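# Chapter 4: When a Bank Fails

A bank lends out most of the money its customers deposit. In ordinary times this causes no trouble, as few people want their cash on the same day. 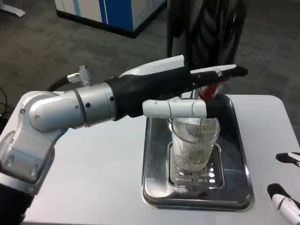
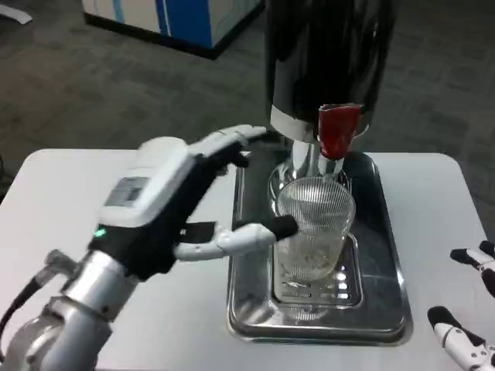
*Rarkis, November*

The line outside the Kratochvíl Savings Bank formed before the doors opened on Saturday. Hedvika Gajdoš had 2,000 in her account and was allowed to take out 56. Kvido Vrabec, who ran a small repair shop, could not pay his suppliers.

The bank had bought bonds that lost value when interest rates rose. Once large depositors began to leave, it had to sell those bonds at a loss. Of its 132 branches, 53 never reopened.

This chapter looks at three questions:

1. Why do bank runs start?
2. Who is paid first when a bank is closed?
3. What does deposit insurance cover, and who pays for it?

Key terms: *reserve*, *solvency*, *liquidity*, *bail-in*.

## 4.1 Deposits as Loans

A deposit is a debt the bank owes to its customer.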